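The long way round to Bakley Town

3/30/26

I'd supported a big club since I was six, and I stopped going in the most boring way possible. The direct debit for my season ticket bounced, I didn't ring up to fix it, and by the time I'd got round to feeling guilty the seat had gone to somebody else. I missed it for a month. Then one wet afternoon in December I was driving back from a sofa shop, with no sofa, and saw floodlights on over a hedge.

That was Bakley Town. I'd lived 16 miles away for most of my adult life and couldn't have told you they had a team. I parked on a verge, paid a man in a shed with the change from my cup holder, and walked in just as the away side hit the bar. You could hear it! I mean really hear it, a great flat clang, and then their number nine swearing, and then somebody's dog having a go at the number nine.

I've hardly missed a home game since.

If you've never been to football at this level, the first thing to get used to is standing wherever you fancy. Bakley's ground holds 2,000 according to the board by the gate, and on a good day we get 165, so there's room to be picky. Most of us stand behind whichever goal we're attacking and then swap at half-time, the whole lot trooping round past the dugouts with our teas. I found this hilarious at first. Now I get quite tetchy if someone dawdles.

The second thing is that the players can hear you. At my old club I could shout any daft thing I liked and it vanished into the noise. In my third week at Bakley I yelled at our left back to get rid of it, and he turned round – in the middle of a match, with the ball at his feet – and asked me where to. I had no answer. I've been much politer ever since, and I've come to think he's the best passer in the side.

And the football? It's better than you'd think and also sometimes much worse. Our pitch slopes from the car park down to the railway, so we try to kick uphill first and hang on. Goal kicks into the wind come back. There's a patch in front of the far goal that stays boggy well into spring, and every regular knows about it, and every visiting centre half finds out. We scored two goals off that bog before Christmas and I cheered both of them like a cup final.

I did wonder whether it would be the same away from home, when I wasn't on the sheltered side with my own bit of rail to lean on. So in the new year I started travelling. Drullel was my first, mostly down to it having a train station. Their clubhouse does a cheese and onion pie that I still think about, and their stand is so close to the touchline that you have to tuck your feet in when the winger comes past. We lost by a single goal, a soft penalty, and I sulked all the way back to the platform. I hadn't sulked over a result in years! It was lovely.

Zumel was harder going. It's on top of a hill, there's no bus after lunch, and the only shelter is a row of old bus-stop panels bolted together behind one goal. It hailed. The match was goalless and I'm fairly sure neither keeper made a save before the hour. I came home with wet socks and a streaming cold, and had to admit to my other half that yes, I'd paid for this, and yes, I would be going to the return fixture.

Then there's Kioko Park, home to our nearest rivals, where I learned that a derby in front of a tiny crowd can be every bit as nasty as one on the telly. It's a different sort of nasty, mind. Half the people there went to school with the other half. A woman next to me spent the first half giving our captain a dreadful time about his haircut, then told me at the break that she'd be cutting it again on his next day off.

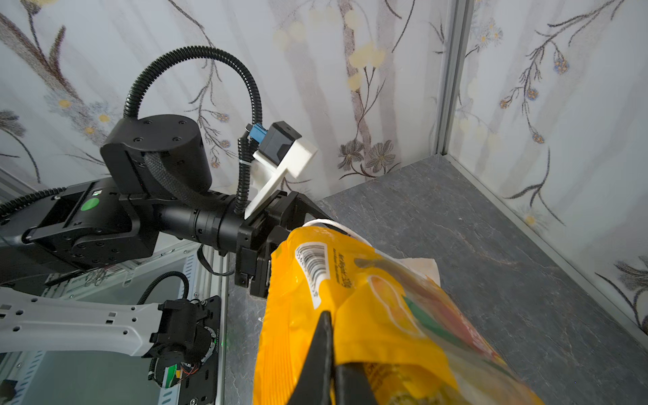

Gwen Tarrant

What I miss about the big club is easy enough to list. I miss the walk up, when all the side streets tip their people out into one road. I miss the proper roar, the one that starts before the ball is in. I miss having somebody at work to moan to, as there's not a lot of Bakley Town chat by our kettle. And I do miss watching players who can bring down a ball out of the sky without it going off a shin.

Against that, I can decide to go at lunchtime and be there for kick-off. I can take my niece and not have to remortgage. She's eight and prefers the hill behind the dugouts, where the kids roll down on their sides and see perhaps a quarter of the game. Last time she asked me the score in the car on the way home. We'd won, so I told her in some detail.

I should say a word about the table, as my dad always asks. We're in the bottom half, too good to go down and nowhere near the play-offs, with a goal difference I'd sooner not print. There's talk of our striker moving up a division in the summer. He's been linked with Zumel as well, which caused a proper row in the tea queue, and I was surprised by how strongly I felt about it. You'd have thought he was off to Madrid.

A few practical bits if you fancy trying your own local side. Take cash, and take more layers than the forecast suggests. Check the club's page on the morning, as pitches get called off late and I've driven out to a locked gate more than once. Get your food before half-time – at Bakley the chips are usually gone five minutes into the break. And if the left back asks you a question, have something ready.

We've got Drullel at home next. I'm hoping for a bit of rain beforehand to get that bog going.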